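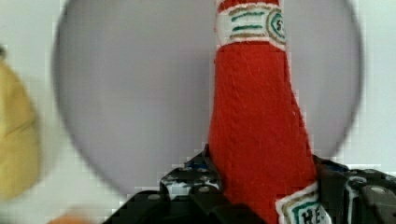 A red ketchup bottle replica with a white neck label and green stripes.

FOR IMMEDIATE RELEASE
May 2024

Otix opens a second play grocery store, and this one has a deli counter

I've been putting off writing this because I wanted the shelves full first, and as of last night they are! Otix, my little pretend-food shop and play space, is opening a second location at Hinano, the old shopping arcade across from the bus loop. Doors open at the end of the month and you're all invited.

If you've never been to the first store, it works like this. Kids get a basket and a shopping list with pictures on it, they wander the aisles, they pay at the till with paper money, and then (this is the part parents like) everything goes back on the shelf at the end. Grown-ups can sit down with a coffee the whole time. Sessions run 30 minutes for toddlers and twice that for everybody else.

The new place has 407 pieces of play food on the floor, with more in the back room. We've got fruit, bread, canned goods, condiments, a fish counter and the deli, which I've wanted ever since my own two spent an entire winter selling me the same slice of salami. There's also a low checkout with a moving belt that a kid can crank by hand. I tested it myself and it's very hard to stop.

I didn't do this alone. Dristuvia, the design studio upstairs from our first store, drew the signs and the price tags. Du, the bakery two doors down at Hinano, is supplying real muffins for the coffee bar — please don't let the kids shelve them.

A few practical things people keep asking me:

Admission is $7 per child and adults come in free. Babies who aren't walking yet are free too. You can book ahead or just show up, though mornings fill fast at the old store and I expect the same here. Strollers park inside the front door. Socks, please, in the toddler corner.

We're also starting a swap shelf. Bring in play food your family has outgrown, as long as it's clean and in one piece, and take home something different. At the first store, families traded 1,203 items last year, and I still can't explain where all the eggplants came from.

Birthday parties start in November, once we've got the back room painted. Schools and daycares can book the whole floor before regular hours, so get in touch and we'll find you a morning.

Press are welcome to visit any time before we open. Bring a kid if you have one!

— The owner, Otix

COMMENTS

mapleandmoss: Yay!! We drive across town for the old one. Is the parking at Hinano still free?

Otix: Free for two hours behind the arcade, use the side entrance.

tworowsback: Will the punch cards from the first store work at this one?

Otix: Yes, same cards.

jellybeanmom: my son wants to know if he can work at the deli. he is four

Contact: press desk, Otix at Hinano | © Otix. All rights reserved. | Back to top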